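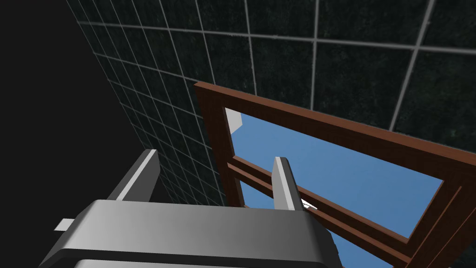

Instrument loan scheme: progress report to the Lindgren Fund
Imani Wojcik | October
2 comments | 11 shares

The grant was made to repair and lend brass and woodwind instruments to adult beginners in Priltthorpe. The workshop has now finished 13 instruments from the first batch: mostly clarinets and cornets, plus a baritone horn that needed a new third valve. All of them are out on loan.

Spending to the end of last month was £2,532. Of this, £1,158 went on pads, corks, springs and valve parts from Flosano. The rest covered bench hours and new cases. We had budgeted for second-hand cases, but the ones we were offered had broken catches and we sent them back.
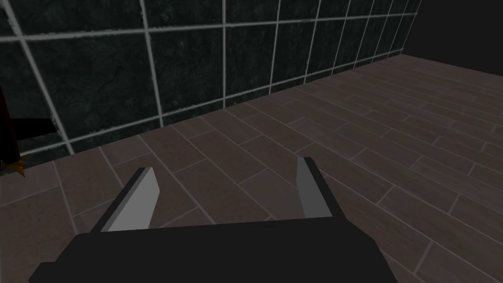
Priltthorpe Music Trust – Instruments and Repairs

Three instruments are still waiting. Two are flutes with worn tenons, which Myrtle Lyons will refit once the sleeves arrive. The other is a tenor saxophone with a pulled neck. It may cost more to put right than it is worth, and we would like your view before any more is spent on it.

Loan records have moved to Clelleo. Borrowers get a reminder before their return date and can renew by replying to it. Deposits are still entered by hand and this will carry on until the spring.

The beginners' evening now starts at 7.15pm, as the earlier time clashed with the choir. The next stage is the trombones. Slide work has to go out to a specialist and we are waiting for a written price, which we will forward when it comes.

Recent items
Clarinet reeds: what we stock
Borrowing an instrument: terms and deposits
Choir and band room times
Valve oil and slide cream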